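Shared building, one electric meter: how should the bill be split?

Posted in Renting and Leases

Morfudd Morris
I rent the rear unit of a two-unit commercial building in Irnomden. My unit is 1,714 square feet. The front unit is a print shop, and it is bigger than mine, but I don't have the exact size. There is one electric meter for the whole building. The account is in the landlord's name (Grinance Properties) and the lease says each tenant pays "a fair share of utilities." It doesn't say how the share is worked out.

For the first year the landlord charged me a flat amount with the rent and I never thought about it. In January the flat amount went up by $300 a month. I asked why and was sent one page of the power bill, which shows 3,577 kWh for the whole building. The heat is electric in both units. We keep the thermostat low and dress for it.

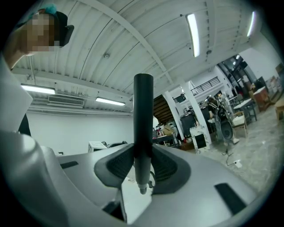
Cap stays on indoors in January.

The print shop runs two shifts, and their door to the alley is propped open for deliveries most of the day. I'm not trying to start a fight with them, they are good neighbors. But I would like to know what I'm paying for.

My own load is lights, a few computers, the wall heaters and the bench equipment.

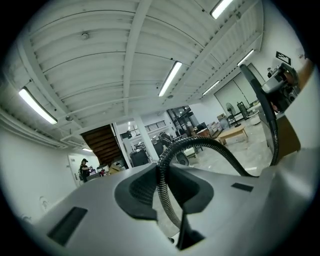 The heaters are the only part of that I would call heavy, and they are off from 6 p.m. on. I have a separate breaker panel for my unit, 100 amp, with a label from an outfit called Dafis Electric. So the wiring is already split at the panel even though the meter isn't.

Can the landlord just pick a number? And is there a cheap way to find out what my unit uses? I have 14 months left on the lease.

Sistum_Ray
I managed small commercial buildings for a while. Two separate things here.

First, the lease. "Fair share" with no formula is weak wording for both sides. Look for a section on operating expenses or additional rent. Sometimes the method is in there and the utilities paragraph is just a summary. Also look for anything that gives you a right to inspect records, and check if there is a deadline for objecting to a charge. If there is, write before it runs out, even if you are still paying. Put "paid under protest" in the letter.

Second, the measuring. If your panel feeds only your unit, an electrician can put a submeter on the feed. It's usually a short job, but get the landlord's permission in writing. Before spending money, have the electrician confirm that nothing else is on your panel. I have seen parking lot lights and a neighbor's water heater on a tenant's panel more than once.

Ask for twelve months of full bills, all pages. One winter month tells you very little. Rules on billing tenants for power vary by state, so call the state utility commission too. They will usually tell you over the phone if there is a rule that covers commercial tenants.

pj in unit 4
just move. mine did the same thing and it only went up

tallow88
Agree with Sistum_Ray on the submeter. Splitting by square footage is common, but it only works when both tenants use power the same way – a print shop on two shifts doesn't. I would offer the landlord a deal: you pay for the submeter, and from then on you pay your reading times the rate on the bill, plus a share of the fixed charges. Get it signed as an amendment to the lease. An email saying "sounds good" may not hold up if the building is sold.

Talk to the print shop first. They may have gotten the same increase.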